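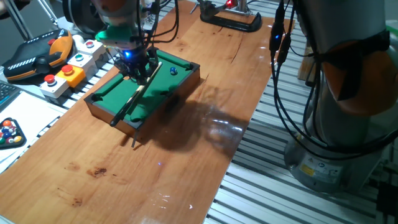 *Mini pool cell, cue in the gripper. One ball on the felt, the rest racked on the paper.*

**jarmo_k**
Our bench at Traltby. I'm writing the house rules for it and I'm stuck on the stop buttons. I've got "e-stop within arm's reach of whoever's running it" and "pendant stays on the table". What else would you put in?

**requena_j**
Label the button boxes! I can see red ones, a green one and the yellow e-stop box all in a row, and a visitor will go for whichever red is nearest. I'd shift the yellow one well away from the others.

**Nicanor C**
Don't agree, sorry. Keep them together so people learn one place to look. We've had ours in a row at Wynne for 3 years and the labels did the job.

**requena_j**
Fine for your regulars. What about open days in July?

**adora_arroyo**
Never mind the buttons, what does your risk assessment say about the cue? It's long and thin and it's at face height if you lean in to set up a ball. Our rule 2 is no hands over the table unless the arm's stopped. And tie those cables back.

**jarmo_k**
Cue wasn't in it at all, oops. Adding it tonight, plus labels. Still undecided on moving the yellow box.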